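Cattle vaccine prices, again

Back from Gostdale, tired, writing this before dinner so excuse the mess. Short version: the dealer there has put the clostridial up for the second time since June. Same bottle. Same label. New price.

Tanko Etim runs 165 head out past Barkau and he reckons he'll skip the booster on the older cows this year. I get it. Don't love it. His vet doesn't either, there was a bit of a phone call.
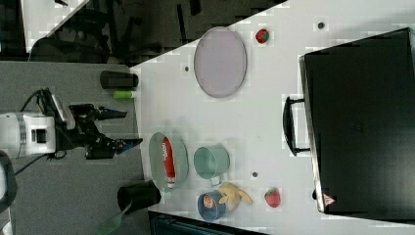

2 min read

So where does the money go? Asked Osaze Adeleke, who used to sell for Ogbonna before they dropped the livestock side. He says cold storage, mostly. Plus fewer people making the stuff, so one bad batch and the whole region is short for 12 weeks. Pet shots pay better and thats where the new lines are going. Dogs and cats, small doses, owners who dont argue.

My own bill came to 3,443 for the season. Includes the lepto, doesn't include the vet's mileage. Last year I could have bought a decent used gate with the differance.

Jallthorpe co-op is talking about a group order. Bigger packs, shared fridge, pick up before 9 am or lose your slot. Fine by me, if somebody sorts out who pays for opened bottles. Those 50 dose packs are no use if you've only got a few calves left to do.

Anyway. If you've ordered through a group before, tell me what you paid per dose. Comments are open again, spam filter permiting.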